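**新闻稿 · 即时发布**

# Flimance 在 Rindthorpe 推出秋季屋顶蜂群与胡蜂巢迁移服务

**Rindthorpe,十月**——天气一转凉,住在老房子里的人大概都有过类似的经历:傍晚坐在客厅里,隐约听见天花板上方有嗡嗡的声响,起初以为是冰箱,后来以为是邻居的电器,等到推开阁楼的小门,才发现屋梁之间已经住进了一大家子。Flimance 每年秋天接到的电话里,有相当多都是这样开头的。为此,我们很高兴地告诉各位住户、房东和物业朋友,从本月起,Flimance 将在 Rindthorpe 全区提供专门的秋季蜂群与胡蜂巢检查、迁移和封堵服务,周末照常接单。

Flimance 做的是蜂类处理这一门生意,不捕鼠,也不赶鸽子。我们在 Rindthorpe 做了8年,一直守着这个小小的行当,慢慢认识了这里的许多屋顶:河边那一排红砖房的檐口缝隙大,胡蜂最喜欢;山坡上的新房子密封得好,可是阳台下面的通风口常常忘了装网。去年一整年,我们上门700次,其中秋季的三个月最为忙碌,有几个星期预约要排到下一周,让不少心急的住户久等了,我们心里一直过意不去。这次增设秋季专项服务,很大一部分就是为了让大家少等几天。

## 先分清是谁住进来了

许多住户打来电话时,会说“家里有蜜蜂”,等我们的师傅到了现场,看到的往往是胡蜂。这两种蜂的处理办法差别很大,所以我们想多花几句话讲一讲。

蜜蜂的身体比较圆,毛茸茸的,颜色偏棕,成群聚在一起时像一串沉甸甸的果实。它们的巢是蜡做的,里面存着蜜。只要位置允许,Flimance 都会尽量把整群蜜蜂连同巢脾一起迁走,送到与我们合作的养蜂场 Gökçe 安家过冬。Gökçe 的蜂场在镇外的坡地上,四周种着薰衣草和晚开的常春藤,迁过去的蜂群会先单独安置,观察一段时间,再并入蜂场。

胡蜂的腰很细,身体光滑,黄黑分明。它们的巢像灰色的纸糊成的灯笼,挂在屋梁下、棚子里,有时也藏在地下的旧鼠洞中。秋天的胡蜂脾气最差,因为食物变少了,它们会往厨房和垃圾桶附近跑,一受惊动就成群出来。碰到这种情况,请不要自己拿杀虫喷雾或者水管去对付,更不要在夜里架着梯子用手电照巢口。胡蜂被光吸引,会顺着光束直冲过来,站在梯子上的人连躲的地方都没有。

## 服务怎么进行

预约之后,师傅会先上门检查一次,确认蜂的种类、巢的大小和出入口的位置,再把处理方案和费用写成书面文件交给住户。检查通常安排在白天气温较高的时候,那时蜂进出频繁,比较容易看清路线。

真正的迁移或清除多在傍晚进行,等外出的蜂大多回了巢再动手。师傅穿全套防护服,住户和宠物请留在屋里,关好门窗。处理完毕后,我们会用金属细网和密封材料把出入口封好,并在3周之内免费回访一次,看看有没有蜂重新找上门来。

蜜蜂巢如果在墙体里面,工作会多出一道工序。蜂迁走以后,残留的蜜和蜡必须清理干净,否则天气回暖时蜜会渗出来,在墙面上留下印子,还会招来蚂蚁和蜡螟。需要拆开墙板的,我们会事先与住户商量,拆多大、怎么补,都写在方案里。

## 关于电话与预约系统

今年夏天,我们把原来的纸质登记本换成了一套叫 Gamer 的预约系统。名字听起来有些俏皮,用起来倒很规矩:住户可以在上面上传蜂巢的照片,选择方便的时间,也能看到师傅预计到达的时段。上线以来,已有3000位住户在上面注册。习惯打电话的老住户也请放心,办公室的电话照旧有人接,早上八点到晚上六点都可以打进来,声音小一点、讲慢一点都没有关系,我们愿意听您把事情从头说完。

## 给住户的几句叮嘱

家中有人对蜂毒过敏的,预约时请务必说明,我们会优先安排。被蜇之后如果出现呼吸困难、嘴唇或喉咙肿胀、头晕等情况,请立即拨打急救电话,不要等我们上门。

院子里熟透落地的苹果和梨,最好隔天就拾起来;垃圾桶的盖子盖紧;含糖的饮料不要敞着放在户外。阁楼和车棚在入冬前值得去看一眼,站在门口听上一两分钟就够了,听见嗡嗡声就轻轻把门关上,给我们打个电话。

另外,十一月以后胡蜂巢大多会自然空掉,旧巢一般不会再被使用。如果巢的位置离人很远,又不妨碍生活,师傅检查后也可能会建议您先不处理,这样的检查我们只收上门费。

## 关于 Flimance

Flimance 是 Rindthorpe 本地的蜂类检查与迁移服务公司,服务对象包括住宅、学校、店铺和农舍。公司与 Gökçe 养蜂场长期合作,为迁出的蜜蜂蜂群寻找新的住处。

**媒体联络:** Flimance 办公室,Rindthorpe。欢迎各地方媒体和社区通讯转载本稿,如需了解秋季服务的更多细节,请在办公时间来电。

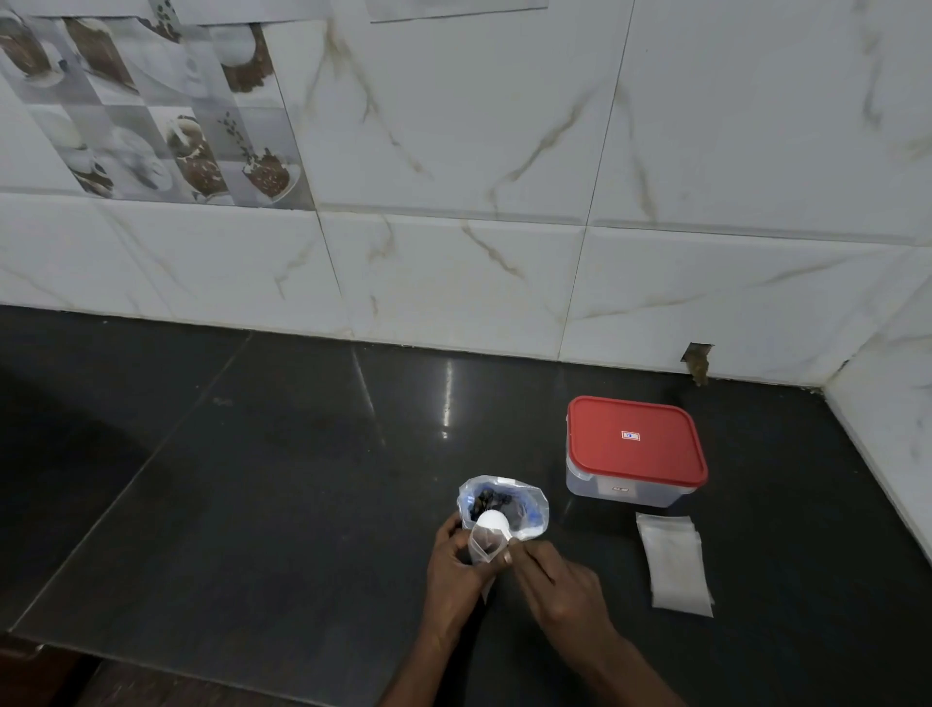 图:石材台面上,双手与小号透明自封袋、白色塑料勺。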